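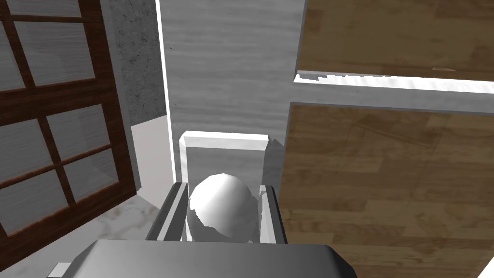 November, evening. Incubator, second setting

Eggs went in at 6.40 this morning after the cabinet had held its temperature overnight. The Bevia reads 37.6 on its own display and 37.4 on the glass thermometer, so I have left the dial alone and written the offset on masking tape on the door. The first setting was spoilt by my correcting it twice a day.

Only white-shelled eggs this time, all from the Leghorn pen. They candle far more easily than the brown ones, where I could not tell a clear from an early death until well past day ten. Stored pointed end down at 13 degrees, turned morning and night, none older than six days. Two rejected at candling for hairline cracks. One more has a loose air cell and I put it in anyway, marked with a pencil cross.

Weights are in the green book. The point is to follow water loss properly. I want 12 to 13 per cent gone by day 18, and last time the average was nearer 9, with chicks that pipped and then drowned in the shell. Irena Czarnecka thinks I was adding water out of nerves. She runs hers with one channel filled until lockdown and tops it up every third day. I have copied that. Humidity at noon was 46 per cent, at four o'clock 44, and just now 47 with the kettle having been on next door.

The Tavares scale is good enough for the job provided it is zeroed between trays. It drifted by 2 grams over the first tray, which is most of a week's loss on one egg, so I weighed that tray again from the start. The heaviest single egg was 66 grams and the lightest 51. I am doubtful about the light one. Aniela Bielecka sets nothing under 54 and keeps better records than I do.

Turning is automatic, once an hour, 45 degrees either side. I stood and watched three turns to be sure the rear rack was not catching as it did in spring. It sticks very slightly at the top of its travel. A smear of Jolex grease on the pivot helped, kept well away from the trays. Fan clear of dust. Vents half open, to go fully open on day 18.

The alarm is still set too wide. It sounds at 38.5, and by then some damage is done. The manual gives the procedure on a page that refers to a button this model does not have. I will try holding the two outer buttons together tomorrow, when I can stay with it for an hour.

Feed delivery came at two. The Useck layers' pellets have gone up again, and the bill was £212 against £189 for the same order in September. Breeder ration not in stock, promised for next week. I have enough for nine days if the cockerels go on to mixed corn, but fertility was already poor in the older pen and I would sooner not change their diet now. Asked Irena whether she can spare a bag.

The house took 160 litres from the rainwater tank this week, all for scrubbing out. The outlet tap drips. New washer needed, half inch.

First candling on day seven, after dark, with the shed light off. Clears out then, doubtful ones marked and left until day ten. Weigh at the same time. Pencil is on the string by the door.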